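Plallent (gripper kit)

Plallent is a hand-held gripper kit for recording demonstrations of manual tasks, sold by the firm Chidiac. The kit is used in pairs or singly by a person, and the recordings serve as training material for robot arms.

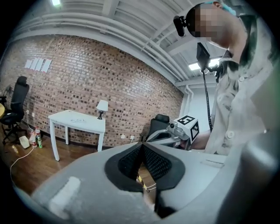

Can the kit be used without a robot arm?
The grippers work on their own, and an arm is needed only later, when a trained policy is run on hardware.

Design

Each gripper has a gray body and two soft black fingers that close as the operator squeezes a trigger. A small camera looks out past the fingers. Square black-and-white markers are used to work out where one gripper is in relation to the other when both are in use. The fingers are sold as spare parts and are held on by 2 screws each.

The finger lining wears first. Chidiac advises replacing it after 200 hours of use, or sooner if objects begin to slip.

Versions

The kit is offered in 3 versions. The single version contains one gripper and a charging cable. The paired version contains two grippers and a marker set. The studio version adds a head-mounted camera and a year of access to Avine, the company's software for sorting and trimming recordings. Avine can also be bought separately and accepts files from the older Pristurar gripper, though finger width has to be entered by hand for those files.

Use

Setup takes nearly 15 minutes. The operator calibrates the camera against a printed sheet, opens and closes the fingers fully, and then starts a session. Calibration must be repeated if the fingers are changed. Recordings are kept on the device until they are copied to a computer — there is no wireless transfer in the single version.

Reception

Nizar Atallah, who reviewed the paired version for a robotics newsletter, found the grip comfortable and the marker tracking steady in ordinary indoor light. He was less pleased with the weight, which he said tired the wrist in longer sessions, and with the manual, which covers the trigger in detail but says little about cleaning the lens. A revised manual was issued the following April.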